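Towns should stop closing fabric shops by raising the rent on them. Wedbridge had three when I moved there and now has none. The last one, on Lemieux Street, shut in April after its lease went up for the second time in two years.

People say you can buy cloth online, and you can. I have done it. I ordered green cotton twice and both times it came thinner than I wanted. You can't judge weight or drape from a screen, and sending back cut yardage is usually not allowed.

A shop also keeps people mending. A zipper costs a few dollars — a new jacket costs far more. Take away the place that sells the zipper and most people will buy the jacket.

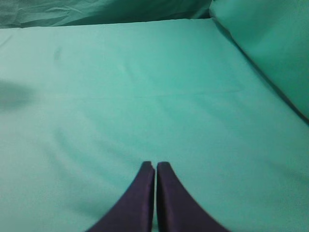

*Teal green, a hard color to order from a screen.*

The town gives new cafes a break on rent for 10 months. It could offer the same to a shop that sells thread.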